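4. Results and discussion

4.1 Use of the bedroom for daytime activity

The household survey returned 1,168 completed forms, of which 289 came from people living in a single room or in a dwelling where one room served as both bedroom and main living space. This section deals with those 289 forms only. The remaining households are treated in Section 5.

Respondents were asked where in the home they ate, worked, studied and received visitors on a typical weekday. Of the 289, 219 reported doing at least one of these things within reach of the bed. Eating was named most often, followed by paid work done at home. Receiving visitors was the least common, and several respondents wrote in the margin that they met friends elsewhere when they could.

The result differs from the earlier study by Dlamini and Venter in the Witetton district, where few residents of one-room dwellings worked beside the bed. Two things may account for this. Their survey was carried out in October, at the end of the dry season, when many people in Witetton still used shared yards and covered walkways during the day. Their form also asked about "work" without saying whether this included unpaid tasks such as mending or preparing food for sale. Our form listed these separately. We repeated the question in the original wording with a small group in Hlongwane and the answers fell, which suggests that wording explains at least part of the gap.

4.2 Position of the table

The table was the item of furniture that respondents had moved most often. Beds were seldom moved after the first week of a tenancy. In the interviews, people gave the door, the window and the electric socket as the things that fixed the place of the bed, and the table then took whatever floor was left. One tenant in Hlongwane said that she had tried the table under the window for the light and had put it back because the curtain could no longer be drawn.

We sorted the floor plans into three groups: table against the bed, table against the opposite wall, and table standing between the two with a walkway left on one side. The third group (Figure 8) scored highest on the question about comfort while working and lowest on the question about ease of cleaning. The first group showed the reverse. Differences between the second group and the others were small and we draw nothing from them.
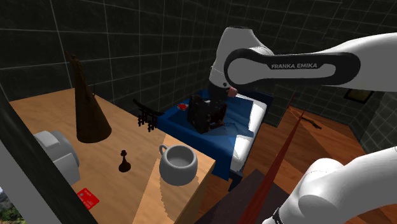 Figure 8. Rendered room with a wooden table and, beyond it, a bed with a blue blanket.

Length of tenancy had a weaker effect than we had expected. Xaba and Cocco argue that people settle into a layout over the first year and stop noticing its faults. Our long-term tenants reported as many faults as new arrivals, though of a different kind. New arrivals wrote about a lack of storage. Those who had stayed longer wrote about noise, damp and disturbed sleep, and were more likely to link these to the layout of the room.

Sleep was not part of the original design of the study, and the form held only one question on it. The answers should be read with care. Respondents who worked beside the bed were more likely to say they slept badly, but many of them also worked late, and the form gives no means of separating the two. A follow-up using the Cosum sleep diary is planned with the Hlongwane group.

4.3 Limits of the survey

Forms were handed out through letting offices, so people who rent informally are under-represented. Floor plans were drawn by the respondents themselves and vary in quality. Where a plan could not be read, it was left out of the grouping in Section 4.2 but the other answers were kept.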